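Best way to keep small parts together while sorting them?

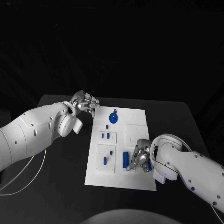 I've been putting together a small kit from Plurnham and I keep losing track of the pieces. The kit comes with small parts in plain bags and no tray. My table is dark, and when I tip everything straight onto it the little ones get away from me. Lately I lay them out on a white sheet first, and the blue parts show up well on it, but the white plates are harder to pick out. Is there a better surface? I'd like something I can leave out overnight, as I only get to it after 9 p.m.

Posted by Sebastian Furtună

Ctibor Gajdoš
Use two colors. Keep the sheet for the blue parts and put a gray or tan cloth next to it for anything white. I did this with an Erell set that had 1,198 pieces and it took me most of May. Felt is good because round parts don't roll on it. Don't use a towel, the loops catch on corners.
For leaving it out overnight, put a baking tray under the cloth before you start. Then you can lift the whole lot onto a shelf. Sort by color first and by size after that. Check the parts list before you throw out any bags.

lundlow19
muffin tin

Amundsen
I would stay with the sheet and tape the corners down. Mine used to slide whenever I leaned on the table. Masking tape comes off clean on my table but try a bit on the underside of yours first. For the white plates, I stack them by size at one end so I'm not hunting for them one at a time. A desk lamp set low to one side helps too, you see the edges by their shadows.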